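Farzad Ghasemi
September, 4:10 pm

Thread on the fault that cost us most of an afternoon of gripper recordings. Posting it in case anyone else runs hand-held pairs on clothes.

1/ Task was denim, two grippers, one in each hand. Spread it, pinch an end, fold. Jaw width gets logged the whole time.
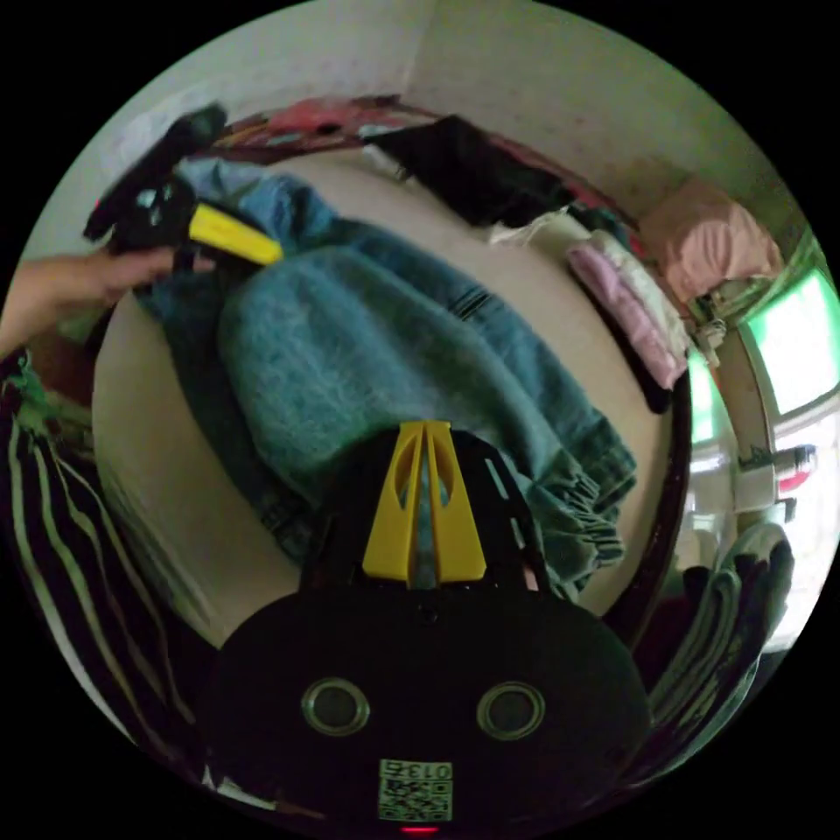

2/ The fault: the width reading sticks. Jaws move, the number stays put. No warning, and the red light stays on like everything is fine.

3/ I found it on playback. One take had 30 seconds of the exact same value, 2093, while the jaws opened and closed on video. Four takes were like that, all from one unit.

4/ Ryszard Krawczyk thought it was the cable. We swapped it and got the same thing 10 minutes later. 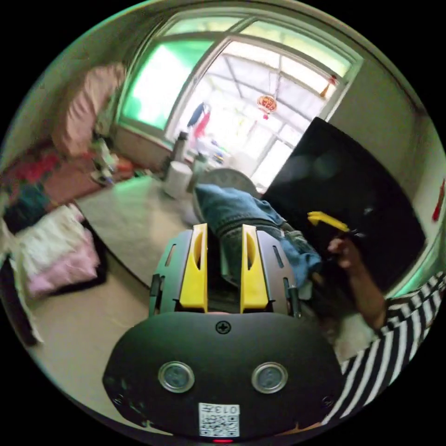 5/ Current guess is lint in the slide. Denim sheds a lot. I cleaned it out and the reading came back, but one clean is not proof.

6/ The part that bothers me is the logger. It accepts a frozen value and saves the take as good. Stamix has the report - no answer yet.

7/ For now we open and close the jaws fully before every take and watch the number. If it doesn't move, we stop.

8/ The bad takes are pulled from the Sedbridge set. Will add to this thread if it comes back.

Recent posts
Kalitz charger keeps tripping
Labeling sleeves vs. pant legs
Cisternas firmware notes

Back to top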